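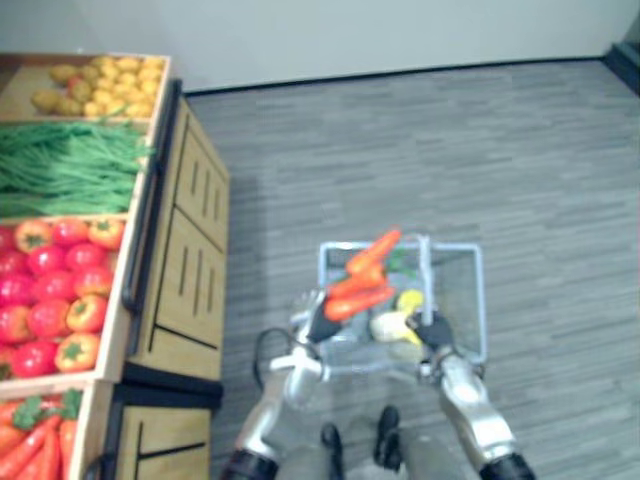
1/ Crate order on a small produce stand is mostly a question of weight and bruising, and it deserves more thought than colour does. Thread on the Larkholm fit-out, written up while I still have the notes. Current run along the wall: potatoes, green beans, tomatoes with peppers, carrots. The potatoes are in a shallow crate on purpose. A deep crate of potatoes is a lifting problem at restocking time and a rot problem at the bottom.

2/ Stand first. It is a wooden unit with tilted crates over a cabinet, ordered from Ghumman, job reference 2874 if anyone from their side is reading. Tilt on the drawing was 21 degrees. I would not go steeper for anything round. Tomatoes hold at that angle if the crate is full. Half full, they slide to the front and the back of the crate is bare board.

3/ The usual fix for a half-full crate is a false bottom. Cut a board to drop in on battens, lift it out when stock is high. Ours raises the base by 60 mm or so. Food-safe finish, rounded corners, a finger hole at one end so it can be got out for washing. Without the finger hole you will be using a palette knife and swearing.

4/ Green beans. Lay them lengthwise, all one way, as a single thick bundle. Tipped in loose they tangle and people pull out a handful, inspect it and put half back. The drawback is that long pods overhang the rim slightly. I have stopped trimming the bundle to suit the crate. Leave a clear gap to the next crate's contents and they come to no harm.

5/ Tomatoes and peppers share the larger crate. I argued against this at Plollside two years ago and lost. Having run it both ways, my objection is now limited to the till: mixed crates need two price cards, and the cards need to be fixed. A loose card in a tomato crate migrates to the bottom by mid-morning.

6/ On mixing ratio, tomatoes fill the crate and peppers go in as a minority, placed last. Peppers are light and hollow and will take very little load before the shoulders split. Put them underneath and you find out at closing time. Stalks on, always. A pepper with the stalk off looks old even if it came in that morning.

7/ Carrots with tops on look well and keep badly. The leaf draws water out of the root. Small quantities, replaced often, and twist the tops off anything going back into the cold room overnight. Customers who want the tops for stock will ask. Most want them removed at the till, so keep a bin there. We forgot the bin for the first week of September.

8/ Now baskets, which take up far more of my post than vegetables do. Capacity here is 20 litres, single carrying handle in metal. Two thin swing handles are cheaper, but they spread when the basket is heavy and the load hangs off one side of the hand. A single round bar lets you get the fingers right under it.

9/ New baskets can come with clear plastic film round the handle. Take it off before they go out on the floor. It wrinkles as soon as it is gripped, it traps dirt at the ends and it makes a smooth bar feel loose in the hand. Slit it along the underside with a plastic scraper, never a blade, then wipe the bar down with a mild detergent. It takes a minute per basket. I know how it looks on a snag list.

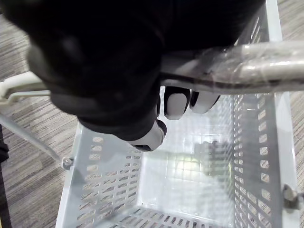 10/ Basket walls: perforated, with slots set out in a regular grid. Good for rinsing, and soil from unwashed potatoes drops through the sides to a degree. Check slot size against your smallest line. Loose chillies and single beans will poke through a slot and snap off when baskets are stacked. Bag those at the stand.

11/ Basket floor: smooth and flat. Easy to wipe, and a bag stands up on it. The cost is that loose round things roll about. Some suppliers offer a ribbed base to stop this. We trialled one at Culport and went back to smooth inside a month. Ribs hold grit, and grit takes the skin off tomatoes.

12/ Walls that slope inwards towards the base are what make a basket nest. More slope, tighter stack, less usable floor inside. Measure the nested pitch before you order, because the brochure gives one figure and the pile gives another. Keep the stack at a height where the top basket can be lifted without raising the elbows.

13/ Packing order, for staff picking phone orders: potatoes first and flat across the base, carrots next along one wall with the tops folded over them, then peppers, then beans laid across. Tomatoes last, in a paper bag, folded side up. If the order has more potatoes than will cover the base in one layer, start a second basket.

14/ Walking order should match packing order where the room allows. Ours nearly does. Potatoes come first if you start from the far end, but the tomatoes arrive before the carrots, so pickers double back. I have been asked to swap the two crates. The larger crate will only seat in its present bay without new brackets, so for now it stays.

15/ The black rail along the edge of the crates gets knocked by every basket that goes past, whatever you do. Check its fixings when you clean the stand. I use thread lock on anything that works loose twice. Do not be tempted to hang bag dispensers or signs off it, it was not drawn for that.

16/ Cleaning. Slotted cabinet panels collect dust and onion skin in the grooves. A soft brush along the grain, then vacuum, then a barely damp cloth. Do the seam between the panels last. Spraying water at the grooves is how we ended up sanding a panel at Plollside.

17/ Costs, as I was asked on the last thread. False bottoms, brackets, price card clips and finish came to £218 for the stand, materials only. Baskets are separate and I am still waiting for the final invoice. Labour was mine over several evenings and does not appear anywhere.

18/ Still to do: fixed price cards for the mixed crate, a better bin for carrot tops, and new brackets if the swap in 14 is approved. If you have run leafy carrots on a tilted crate with any kind of damp liner, I would like to know what the liner was and how often it was changed.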